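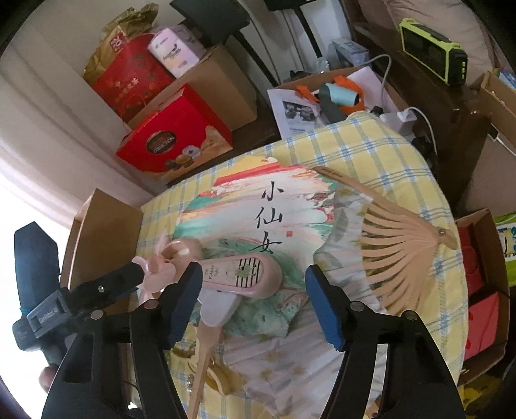 Fans on the yellow tablecloth, from the wrist camera.

Most of April went into the time sync code. I had put it off because the old version mostly worked, and I didn't want to break it.

The setup is two hand-held grippers, each with its own camera and its own clock. We record both, line them up afterward, and train on the result. The old aligner in Karras took the first timestamp from each file, subtracted, and shifted one stream by that amount. For short clips that's fine. On longer ones the clocks drift apart, and by the end the left gripper was 57 milliseconds behind the right. The policy learned that as if it were real, and closed the second hand late.

The new version fits a line instead of a single offset. Before each recording we tap the grippers together 4 times, and again at the end. The taps show up clearly in the accelerometer data, so I match them up and solve for offset and drift together. It took 34 lines of Python, plus a lot more for the cases where a tap is missing.

Apostolos Politis reran the whole set through it, 2,000 clips. Most came out clean. The ones that failed were mainly clips where somebody forgot the end taps. Those now get flagged and left out, where before they went through with no warning at all.

The other problem is segmentation, and I have no good fix for it yet. With a painted fan lying over an open folding fan, and a pink electric fan on top of both, the masks merge. The pleats are the worst part. The model wants to split every fold into its own object, or else it joins the fan leaf to whatever is next to it. The plaid cloth doesn't help either. I tried raising the merge threshold and it fixed the pleats and lost the handles.

Iraklis Deligiannis thinks we should use depth at the edges and stop tuning thresholds. He is probably right. I'll try it on a small batch next, after I finish the tests for the aligner.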